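Pre-opening inspection: household handling demonstration, Remness open day
Inspection date: 31/12/2024
Inspected by: Santosh Saxena
Form 373, sheet 2

Result key: OK / OK with comment / Action

1. Access and visitor routes

1.1 Front door opens fully, mat flat. OK
1.2 Hallway clear to full width. OK with comment. Coat rail moved to the Ivitz room. Please leave it there until visitors have gone.
1.3 Visitor line marked on floor. Action. Tape has lifted near the doorway and needs replacing before anyone is let in.
1.4 Group size notice up. OK. Up to 3 visitors at a time, plus the guide.

2. Power and cables

2.1 Extension leads tested and labelled. OK
2.2 No cable crosses the visitor line. OK with comment. One charger lead was across it when I arrived. Rerouted behind the cupboard.
2.3 Chargers switched off while visitors are in the room. Guide to check at the start of each session.

3. Hand-held gripper

3.1 Finger pads fixed, no peeling edges. OK. Pulled both by hand.
3.2 Fasteners at finger joints tight. OK with comment. One took a quarter turn. Check again at midday.
3.3 Fingers open and close without sticking. OK
3.4 Pinch point explained to visitors before they hold the tool. Action. The Walteck card still shows the old handle. Luangrath has the new one, please print and swap.
3.5 Children use the tool only with an adult beside them. Guide briefed.

4. Objects and work surface

4.1 No glass, blades or hot items within reach. OK
4.2 Bottles have caps on. OK
4.3 Metal container checked for sharp edges. OK with comment. Rim is worn but smooth to the touch.
4.4 Cloth does not slide when an object is picked up. Action. It rides up if the box is dragged. Lift the box, or clip the cloth at the back.
4.5 Gripper approach to bottle and box clear of the container. OK with comment. The left arm passes in front of the container, so the person holding the tool should start a little further right.

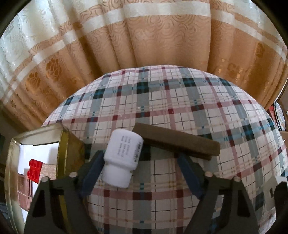
Item 4.5: gripper open around bottle and box, container at left.

4.6 Curtain kept clear of the tool. OK. Tie back if a window is opened.

5. Emergency

5.1 First aid box stocked. OK with comment. Plasters low, 2 left. More on order.
5.2 Guide knows the assembly point. OK

Open actions: 1.3, 3.4, 4.4. All to be closed before the first group. Sign below when done.

S. Saxena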